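Section 7: Opening the Pellero tower

I've had mine open more times than I can count, so trust me — go slow the first time and it's easy after that!

1. Shut down, unplug everything and hold the power button for a few seconds.
2. Lay the tower on its side, on something flat.
3. Take the side panel off and rest it flat next to the case (I always put it on the left so I don't lean on it).
4. Touch bare metal before you reach in.

Note: the blue latches are the ones you're meant to move. Leave the rest alone for now.

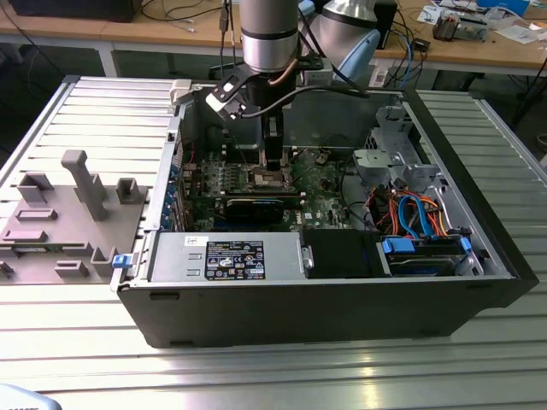 Fig. 7. Tower on its side, panel off, power supply at bottom left.

Caution: watch the SATA cables on the right. They snag on sleeves — mine did, twice.

5. Find the graphics card, just below the CPU socket, and go on to Section 8.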